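Safety and good practice > Small arms and benchtop
Two arms folding towels on one table — what rules do I need to follow?

Asked October 2018
14 votes, tagged: two-arm, risk assessment, teleoperation, cables

We have a pair of small arms mounted either side of a table, and for the time being their whole career is folding cloths. One person drives them for the demonstrations, then the arms have a go by themselves. The room is shared. People walk through it to get to the kettle.

Up to now our safety policy has been a laminated sheet saying BE CAREFUL. Our insurer has asked to see a risk assessment before March and I doubt the sheet will cover it. I've read what I could find on industrial cells and most of it assumes a machine the size of a van, with a fence round it. These arms can lift a wet towel on a good day.

So, what I'd like to know:

Do I need a fence, or is a line on the floor enough?
Is there a sensible speed limit for small arms when somebody is close by?
Does it matter that the arms can reach each other?
What should I write down, and how often?

We're in the UK if that changes anything. Not selling the thing, only using it in house.

Comment: What are the arms? If they're Sirko ones the manual has a section on pairs, badly translated but worth the effort.
Comment (asker): They are. I had taken that section for a warranty notice.

Answer 1 — accepted, 57 votes

I look after a similar setup at Pidden, and have filled in more of these forms than I'd wish on anyone. General advice only, your insurer gets the final say, and so on.

Start with the assessment itself and leave the fence till later. ISO 12100 is the general one for risk assessment of machinery, and ISO 10218 is the robot-specific pair. TS 15066 deals with people and robots sharing a space and is the one with the contact limits in it. You don't have to swallow all of it. You do have to be able to show that you thought about what could hurt somebody, how badly, and what you did about it. "It's only small" is where everyone starts and it isn't an entry on the form.

With arms this size the honest list tends to be fingers pinched in the gripper, fingers pinched between a link and the table, something in the eye, and a lead getting dragged until it lets go. The last one is dull and is the one we've had.
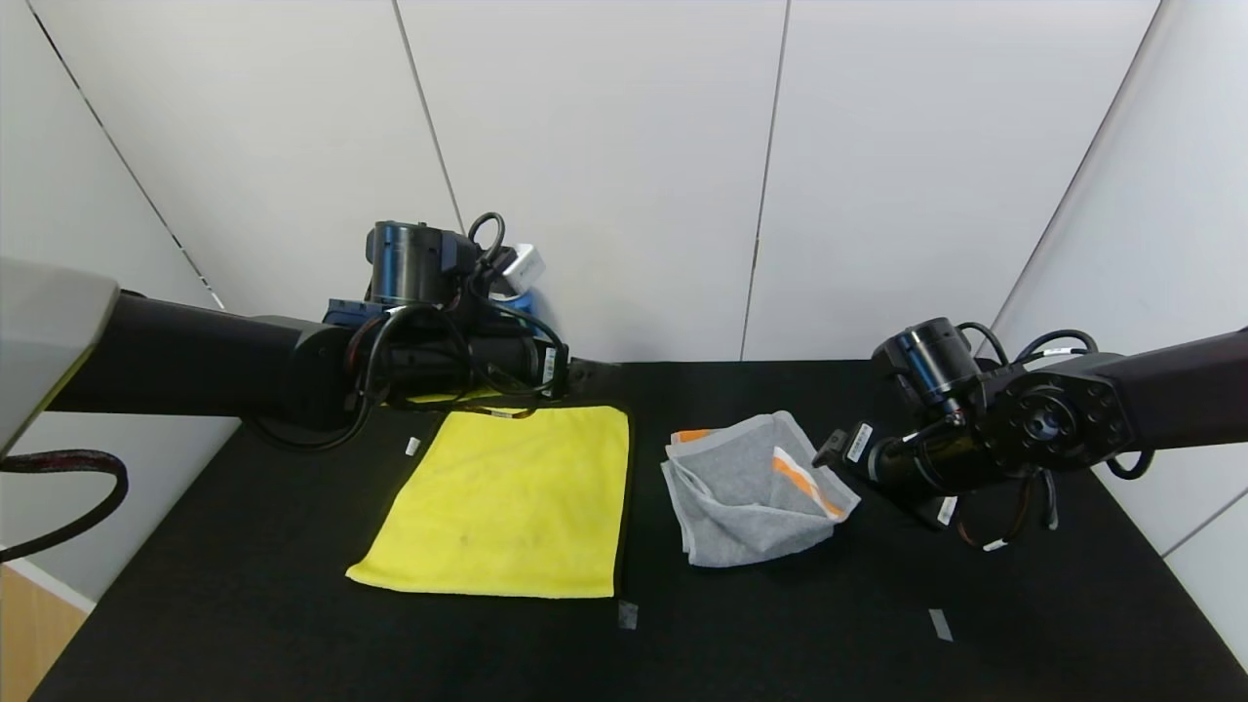
Cables deserve a page to themselves. Anything that loops round a wrist joint has to survive the full travel of that joint, in both directions, including the silly poses no operator would choose and a learned policy will find before lunch. Move each joint slowly to both ends with the power stage limited and watch the slack. Then tie back whatever hangs low enough to hook on the cloth or the other arm. Ours gets checked at the start of every session, and there's a box to initial.

On arms reaching each other: yes, it matters. Set a keep-apart volume in software if your controller allows it, and don't treat that as a safety function, because it almost certainly isn't one. We run Truvumex on ours and it will happily let you switch the limit off from a menu labelled "Comfort".

Speed. We cap the tool at 8 centimetres a second whenever a person might lean in, and let it go faster only with the area clear. That's our own number, out of our own assessment. Don't borrow it and tell your insurer a stranger gave it to you.

Floor line or fence: depends what comes out of the above. For us it was a line set back 1000 mm from the table edge, an emergency stop the operator can reach without standing up, and a second one by the door. The stop must cut both arms. Check this. I have met one that cut the left arm only, and the right one carried on folding with great dignity.

And move the kettle.

What to write down: the assessment, with a date on it, and reviewed whenever you change a gripper, the software or the task. A short start-up check. A log of anything odd, including the things that came to nothing. If you use tape on the table as position marks, put in the log where they go, or the next person to wipe the table will redesign your experiment.

Comment (asker): Thank you. The kettle has gone to the corridor and morale is poor.
Comment: Worth adding that an emergency stop can drop the arm if there are no brakes. Hands out from underneath first.
Reply (answer author): Yes, good point, and on small arms there often aren't any. Try it with something you don't mind squashing.

Answer 2 — 8 votes

Agree with most of the above but I'd go further on who is allowed to drive. We have a list. If you aren't on it you don't touch the leader arms, and being senior doesn't get you on it (this was tested). Getting on takes an afternoon, most of which is pressing the stop button on purpose until it stops feeling rude.

Also sleeves, lanyards and long hair. And don't reach in to straighten the towel while it's running. Everybody does it, the towel always looks as though it needs help. Pause, straighten, step back, resume.

Answer 3 — 0 votes

just buy the Sumar enclosure, job done

Comment: It has no front.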